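3.2. Colocación de objetos pequeños en baldas abiertas

La segunda parte del estudio se ocupa de los muebles bajos con balda abierta, es decir, aquellos en los que el tablero superior sobresale por encima del hueco donde se guardan las cosas. En las viviendas visitadas en Brusden estos muebles se usan sobre todo para cajas pequeñas, botes y recipientes de uso frecuente. De las 1.683 colocaciones anotadas en el conjunto del trabajo, 422 corresponden a este tipo de balda; el resto se reparte entre cajones, encimeras y armarios con puerta, que se tratan en el apartado 3.3.

Se pidió a los participantes que ordenaran la balda como lo harían en su casa, sin indicarles un criterio. La instrucción se leía en voz alta una sola vez. No se fijó un tiempo máximo y se admitía mover un objeto tantas veces como se quisiera; en el recuento solo figura la posición final de cada objeto, mientras que los cambios intermedios se recogen en el anexo B.

El patrón más habitual fue la fila única junto al borde delantero. Los objetos se disponían uno al lado del otro, con la cara impresa hacia fuera cuando la tenían, y el fondo de la balda quedaba sin ocupar. La segunda fila aparecía casi siempre tarde, cuando la primera ya no admitía más piezas. En las baldas de menor altura libre la tendencia fue más marcada, y varios participantes comentaron que lo que se deja detrás «se pierde». Los recipientes abiertos recibieron un trato distinto: se colocaban en un extremo y servían para reunir piezas sueltas que no se sostenían bien por sí mismas.

También se observaron diferencias según la postura. Con el mueble a la altura de la cintura o por debajo, la persona tiene que inclinarse para ver el hueco, y el tablero superior le tapa parte de lo que hay dentro. La figura 4 corresponde a una balda de este grupo, con varios objetos pequeños en fila y, entre ellos, una caja blanca con etiquetas impresas.
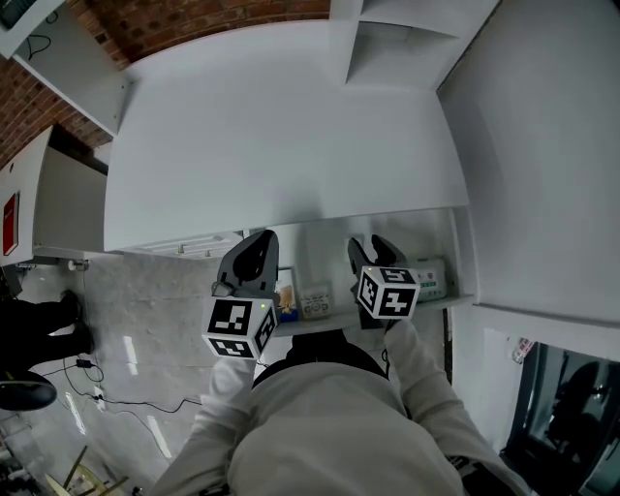

Figura 4. Balda abierta bajo el tablero de un mueble blanco, con objetos pequeños en fila.

Vaughan Tapsell objetó, al leer una primera versión de este apartado, que la fila delantera podía deberse al número de objetos entregados y que con una balda más llena el orden sería otro. La observación es pertinente. En la serie de enero se repitió la tarea con el doble de objetos en las mismas baldas y la fila delantera siguió siendo lo primero que se completaba, aunque aumentaron los apilamientos, en especial de cajas. Los recipientes continuaron en los extremos. Queda por comprobar qué ocurre en baldas más profundas, que en la muestra eran pocas y procedían todas de la misma vivienda.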